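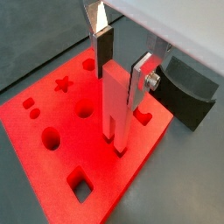

## Shape board, fit and slot wear

17 February 2025. Bench notes, Borkinham workshop. Entry by Ilari Tuominen.

Board is the red one, pale grey two-prong block. The block goes in prongs down, one prong per slot, so both have to line up before either will drop. If one prong lands on the web between the slots the block rocks and has to be lifted clear. Pushing harder marks the slot edges.

Notes on fit:

- Slots are rectangular. Checked with the feeler set from the Sjöberg drawer. Clearance is tighter across the prongs than along them.
- Prong ends are still square. I have left them that way for now. A small chamfer would help entry but would change the part from the drawing, and Lonero want the drawing kept.
- Matte finish on the block is fine. No need to polish.
- The grey block picks up a lot of red from the board under the bench light. Do not judge its colour while it is over the board. Move it to plain grey first.

Wear log for the board stands at 1,882 insertions, all blocks together. Inspection is due at 2,000. At the last inspection (944) there was slight rounding on the two fork slots and nothing on the oval. Measure the fork slots first next time, then the rest in any order.

### Board in the grey enclosure

Put the board on the enclosure floor toward the back wall, with a short gap left behind it. Hard against the wall there is no room for fingers when lifting it out. The side walls lean outward, so measure the offset at floor level along the seam and not from the top of the wall.
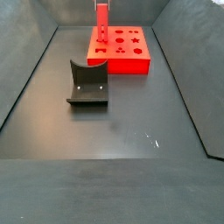
*Red board on the enclosure floor, gap left at the back wall.*

Floor has a few small white specks and scratches. Wipe down before the next session and see which ones stay. Anything that stays gets marked on the floor sketch. The scuffs on the left wall are cosmetic and can be left.

To do:

1. Order a spare fork block from Bavusow, same drawing, no chamfer.
2. Cut one scrap block with a chamfer and try it by hand in the fork slots. Keep it out of the main set.
3. Return the feeler set. Leaf 7 is bent and needs replacing.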